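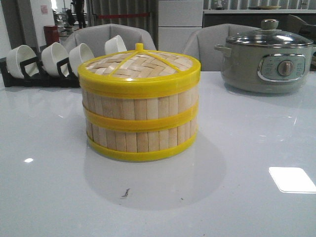

Issue 18, page 10

Kitham does not sell anything yet. The company takes up the back half of a former print shop, and when I visited in November the engineer who runs its kitchen program was between two long runs of the same chore: get the lid off a bamboo steamer, put it down, put it back on.

She asked me not to use her name, as did the other people I spoke to there. Their main customer, a chain of noodle counters called Kereama, has not told its own staff about the trials. "They'll hear about it when there's something to hear," she said. "Right now there isn't much."

I asked her why a steamer, of all things.

"Because Kereama uses them all day long, and because it looks easy," she said. "A bamboo lid has some give in it. The knob on top is small. If you pull a little off center, the lid tips and drags the basket along with it. A person feels that happening and corrects. We have to teach the correction, and we have to teach it again when the basket gets older and the fit changes."

The electric cooking pot is another matter. Its glass lid has a round metal knob, the body is heavy enough to stay where it is, and she says her team got reliable results with it early on. The dial on the front was harder. "Turning it is fine. Knowing how far you've turned it is the problem. The printing is tiny and the front is shiny. We ended up listening for the clicks."

Shiny surfaces came up several times. The tabletop Kitham uses is glossy and pale, and it throws back both the overhead lights and whatever is standing on it. One of her colleagues, who came over with a coffee partway through our talk, said the first version of the software would sometimes reach for the reflection of a basket. "It would go down to the table, close on nothing, and report that it was done," he said. They could have switched to a matte surface. They decided against it, on the grounds that restaurant counters get wiped down and shine too.

Then there are the cups. White ceramic, lying on their sides in a black rack, some of them behind other things. The engineer said she would rather do a hundred lids than one rack of cups. "You can't see the handle, or whether there is a handle. The one at the back is half hidden. A kid can do this. A kid just sticks a hand in and feels for it."

I wanted a plain answer to the question most readers will have, so I asked whether a machine could clear and reset a table like hers today, with no help.

"On a good day, in our room, with our dishes, yes," she said. "In your kitchen, no. It would take far too long and it would break something."

How long is too long? She put a full reset at 18 minutes. A Kereama worker does it in two. Speed is partly a choice — the arm can move faster than they let it — but every time they raise the limit the drops go up, and ceramic is not forgiving.

Kitham's only close rival in this line of work, Uturis, has taken the other route. It redesigns the dishes, with wide tabs on every lid and a slot for every cup. The colleague with the coffee thought that was sensible for a cafeteria and hopeless for a home. "People own what they own," he said. "Somebody's steamer was a wedding present. You're not going to tell them to throw it out."

The engineer was less sure. She said homes did change for the dishwasher, and people stopped buying plates that wouldn't go in it. She expects something similar here, though slower.

Shop-floor work is where she thinks the money will be for now. A small contract with Pliduris, which packs kitchenware, has Kitham's arms setting lids on pots before they are boxed. The pots arrive in the same position every time and there are only two sizes. She described it as dull and said it pays the rent.

I asked whether she had anything of the sort at home. She laughed and said she has a rice cooker and a sink. Her husband does the cups.

The second run was due to start at three, so she walked me as far as the door and went back to the table.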